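Why does a white table get smudges?

A white board on a table looks clean from the doorway. Come close and you may find pale brown marks on it, some like little clouds and some no bigger than a pea. White shows up marks that a brown or grey surface would hide. That makes a white board harder work to look after, but it also makes it useful. When you can see the dirt, you know where to wipe.

Smudges come from many places. Your skin makes a thin oil, and a little of it stays behind on whatever you touch. Dust sticks to the oil. Add a drop of tea or some glue and you have a mark. 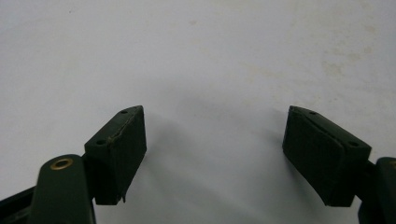

Some marks sit on top of the surface. These come off with a damp cloth. Other marks have gone in. If a surface has tiny holes, too small to see, colour can sink into them and stay there. We call a surface like that porous. Paper and bare wood are porous. Glass is not.

How to clean a white board

Take everything off it first. Wipe with a soft cloth and warm water, starting at the back and working towards you. Rinse the cloth when it looks grey. Dry the board with a second cloth. Do not scrub hard, as scratches fill up with dirt and then you have a new line to clean.

What about clear boxes?

Clear plastic is the opposite of a white board. It hides smudges until light falls on it from the side, and then you see every fingerprint. Acrylic is one kind of clear plastic. It weighs less than glass and is harder to break, but it scratches easily. Never use a dry paper towel on it. Hold a clear box by its edges when you move it, and keep it well back from the front of the table.

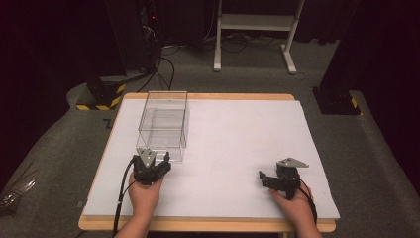
Lungile Masilela wrote to us to say that at Brondside the children wash the clear boxes in a bowl of soapy water and leave them upside down on a towel until after lunch, and that they get fewer streaks that way than with a cloth.

You can try both ways and see which one works for you. Use two boxes of the same kind, and look at them by a window when they are dry.

Words to know
Smudge: a dirty mark with soft edges.
Porous: full of tiny holes that let liquid in.
Acrylic: a clear, light plastic.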